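Good practice for hand-held gripper work: your questions
Kept up by Diane Turcotte, Flillus 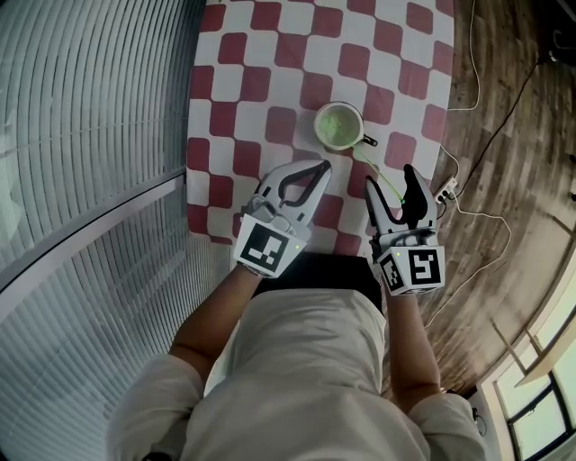 Is there a standard we can be certified against?
Not one I'd pay for. Brengate will sell you a badge. I read their checklist on Wednesday and most of it covers paperwork.

How long should one session run?
Our rule is 10 minutes, then grippers down. Vendors talk about whole shifts. They aren't the ones holding the things.

Do the markers need checking every time?
Yes. Wipe both blocks and look for scratches. Maldonado says its software copes with dirty markers. We threw out 355 takes in June after believing that.

Is real food allowed?
Cold only, and tell the person working what it is.

What about cables on the floor?
Route them away from where people stand. "Everyone knows it's there" is not a control measure.

Mervin Després claims nearly 600 clean takes a week. Should we aim for that?
Ask him who decided they were clean. Our reviewer is never the operator.

Does the Stisness guide replace this page?
No. It is fine on storage and vague on everything else. Where the two disagree, use the stricter rule and write to me at extension 3281.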